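January 9, 2020

Back on the chilled water loop this morning. The resist coat bay has been drifting on humidity since before the break and I wanted the trend data from the make-up air handler before anyone touched the setpoints again. Pouran had pulled it overnight. The dew point after the cooling coil wanders in step with the valve position, a slow saw-tooth, and the reheat then chases it. The room sensor sees a smoothed version of the same thing, late.

Keisha thinks the valve actuator is sticking near closed. I am less sure. The valve is oversized for winter load, so it spends January barely off its seat, where a small movement gives a large change in flow. A new actuator on the same body would hunt too. I have asked Ratanaporn for the sizing sheet, though the original plant dates from 1987 and I do not expect much.

Widened the deadband a little on the cooling loop and slowed the integral term. Left the reheat alone. One change at a time, logged with initials. 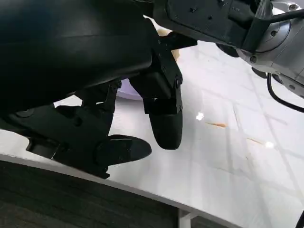 Lunch late. Afternoon on filter paperwork. The Fodalari chemical filters over the developer track are due for sampling, and the form still asks for a differential pressure reading, which says a good deal about particle loading and next to nothing about whether the media has any capacity left for ammonia. Rosalind agreed to add upstream and downstream sample ports to the form, with the exposure time for each. She wants it tried on 2 housings before it goes to the whole bay. Fine.

Dong-geon rang about housing 466. The gasket on the door side has taken a set and he can feel air at the corner with a bare hand. Replacement is on order from Zodelley, 7 working days. He has clamped it in the meantime - not pretty, but he will smoke-test it tomorrow and send me the result.

Checked the trend again before leaving. The saw-tooth is longer and shallower, still there. Too early to say anything about the room. Lautaro has the late shift and will note the valve position by hand each hour, in case the logged figure is the command and the stem is doing something else.

To do: sizing sheet, revised form to Rosalind, calibration date for the coat bay sensor. Also the April shutdown list, which I have not started.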